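Haushaltsroboter und Wäsche: Häufige Fragen

Stand März. Die Antworten werden von der Redaktion bei Sternitz gepflegt.
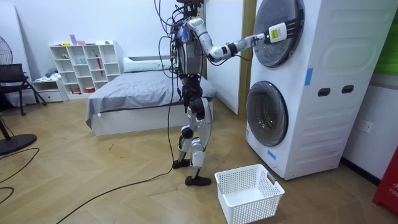
Die meisten Zuschriften drehen sich um dieselbe Sache: Wann nimmt uns eine Maschine die Wäsche ab? Wir beantworten das so genau, wie es im Moment geht.

Kann ein Roboter heute schon selbstständig Wäsche waschen?
Einzelne Schritte ja, den ganzen Ablauf nur unter günstigen Bedingungen. Tür öffnen, Teile herausnehmen und in einen Korb legen sind Aufgaben, an denen viele Gruppen arbeiten. Sortieren, Flecken erkennen und Pflegeetiketten lesen kommen obendrauf und werden meist getrennt entwickelt.

Warum ist eine Waschmaschinentür so schwierig?
Der Griff sitzt bei jedem Modell anders, und die Tür schwenkt auf einem Bogen, dem der Arm folgen muss. Zieht er zu gerade, verkantet sie. Dunkles Glas und glänzende Ringe stören außerdem manche Tiefenkameras. Bei gestapelten Geräten liegt die obere Tür hoch, der Roboter muss also mit gestrecktem Arm arbeiten und dabei das Gleichgewicht halten.

Beine oder Räder?
In einer ebenen Wohnung sind Räder einfacher und sparsamer. Beine helfen bei Schwellen und Treppen. Sunita Obi, die bei uns die Versuche auswertet, rät für reine Wäscheaufgaben zu einem fahrbaren Unterbau.

Wie lange dauert das Ausräumen einer Trommel?
In unserem Versuchshaushalt in Junau haben wir 234 Durchläufe ausgewertet. 200 davon endeten mit leerer Trommel, im Mittel nach 51 Minuten. Ein Mensch ist deutlich schneller. Gemessen wurde mit Handtüchern und T-Shirts. Bettwäsche war nicht dabei.

Woran scheitern die übrigen Durchläufe?
Am häufigsten an einzelnen Socken, die hinten in der Trommel kleben bleiben. Danach kommen verdrehte Ärmel und Teile, die neben dem Korb landen.

Kann er die Wäsche auch zusammenlegen?
Handtücher gehen recht zuverlässig, Hemden mit Knöpfen selten, Spannbettlaken gar nicht. Kamran Khokhar hat dazu eine eigene Seite geschrieben, die unter „Falten“ zu finden ist.

Muss ich meine Wohnung umbauen?
Umbauen nicht, aufräumen schon. Lose Kabel und Teppichkanten gehören aus dem Laufweg. Der Wäschekorb sollte immer an derselben Stelle stehen.

Ist das sicher, wenn Kinder oder Haustiere da sind?
Wir empfehlen derzeit keinen Betrieb ohne erwachsene Aufsicht. Während eines Durchlaufs sollten 2 Meter Abstand eingehalten werden, und der Notaus muss erreichbar sein.

Kann ich ein solches Gerät bei Ihnen kaufen?
Nein. Wir testen und berichten, verkaufen aber nichts. Anfragen zu Versuchen beantwortet Wanda Haverford über das Kontaktformular.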